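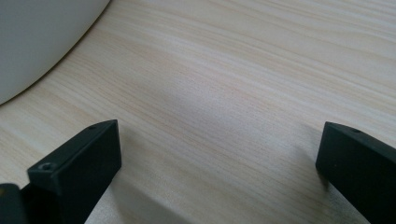

Tampo de mesa em madeira clara. Foto: redação

Visita à exposição prévia do leilão solidário da Potetti

Agosto | Texto: redação

Este site utiliza cookies próprios e de terceiros para melhorar a navegação. Ao continuar, aceita a nossa política de cookies. Aceitar | Configurar

A associação Potetti abriu ao público a exposição prévia dos lotes do seu leilão anual, cuja receita financia o programa de cinema para escolas. A visita realizou-se no edifício Parry, antigo armazém de distribuição de filmes, entre as 10h00 e as 17h30. Entrámos às 10h15 e saímos pouco depois das 15h00. O acesso é gratuito, mas exige registo prévio na plataforma Kindo, a mesma onde decorre a licitação.

O catálogo tem 60 lotes, repartidos por duas salas. Na sala do piso térreo estão os objetos físicos: cartazes, fotografias de rodagem, livros de produção, material de projeção e um conjunto de latas de película de 35 mm vazias. No primeiro andar estão os lotes sem suporte físico, representados por fichas impressas: estadias, jantares, passes para a mostra Grirkon, uma sessão privada para convidados e um dia de acompanhamento numa sala de montagem. Os lotes de viagem são menos numerosos do que no ano passado e trazem agora condições de remarcação por escrito.

Cada ficha indica número de lote, doador, descrição, valor estimado, licitação inicial, incremento mínimo e prazo de utilização. Nos objetos físicos acrescenta-se um relatório de estado com quatro níveis. O critério é publicado no verso do catálogo: o nível 1 corresponde a peça sem restauro e sem defeito visível a um metro; o nível 4, a peça com perda de suporte ou intervenção não reversível. Os cartazes entelados são classificados no nível 3 por defeito, opção discutível, dado que um entelamento recente com cola de amido é reversível. A organização registou a observação e mantém o critério nesta edição.

A licitação inicial foi fixada em 40 % do valor estimado para a generalidade dos lotes e em 60 % para os que têm custo direto para a associação, caso das estadias adquiridas com desconto. O incremento mínimo é de 50 euros acima dos 500 e de 10 euros abaixo desse valor. Não há preço de reserva oculto. Um lote que não atinja a licitação inicial é devolvido ao doador ou transita para a rifa de encerramento, consoante o que constar do termo de doação.

Merja Salminen, responsável pela área técnica do leilão, conduziu a visita das 11h00. A explicação centrou-se na mudança do fecho simultâneo para o fecho escalonado. Na edição anterior todos os lotes terminavam à mesma hora, o que concentrava os pedidos nos últimos segundos e deixou licitações por processar. Agora os lotes fecham em grupos de cinco, com dois minutos de intervalo entre grupos, e qualquer licitação recebida no último minuto prolonga o respetivo lote por mais dois. "Preferimos um fecho mais demorado a ter de decidir uma reclamação sem registo fiável", disse.

A plataforma tinha 1.241 contas validadas à hora da visita. A validação exige cartão bancário com autorização prévia de um euro, depois anulada. Testámos o processo num telemóvel, na rede sem fios do edifício: o registo decorreu sem falhas, a confirmação por mensagem demorou quase três minutos. O modo de licitação automática está disponível e respeita o teto definido pelo utilizador, mas o teto só pode ser subido – para o baixar é preciso contactar o apoio. Esta limitação não consta das instruções afixadas à entrada e deveria constar.

Alguns lotes merecem nota. O lote 12, um projetor portátil de 16 mm, foi ligado durante a demonstração das 12h30. O transporte de película funciona; a lâmpada de excitação do leitor de som está fundida e a ficha menciona-o. O lote 23 reúne folhas de serviço de uma longa-metragem, com anotações a lápis, em pasta de cartão ácido que convém substituir. O lote 47, a sessão privada, inclui sala, projecionista e cópia digital, mas exclui os direitos de exibição, a tratar pelo comprador com o distribuidor. Perguntámos pelo custo habitual desses direitos e não obtivemos valor.

As condições de exposição são aceitáveis. As fotografias estão protegidas por acetato e os cartazes maiores ficam na parede norte, sem luz direta. O manuseamento é permitido apenas com luvas de nitrilo, fornecidas à entrada da sala. As fichas do primeiro andar estão impressas em corpo demasiado pequeno. O elevador serve os dois pisos, com porta de 80 cm.

O levantamento dos objetos faz-se no próprio edifício Parry, nos dez dias seguintes ao fecho, mediante comprovativo de pagamento. O envio é possível para cartazes e livros, a cargo do comprador e com seguro obrigatório. O projetor não é enviado. Os vales das experiências seguem por correio eletrónico e são transmissíveis uma única vez, com comunicação prévia do nome do novo titular.

A exposição repete o mesmo horário na véspera do fecho. O catálogo em PDF pode ser descarregado na Kindo sem registo.

Artigos relacionados
– Mostra Grirkon: regulamento de candidaturas para curtas-metragens
– Leilões solidários em linha: fecho simultâneo ou escalonado
– Como ler um relatório de estado de um cartaz de cinema
– Cinema nas escolas: balanço do programa da Potetti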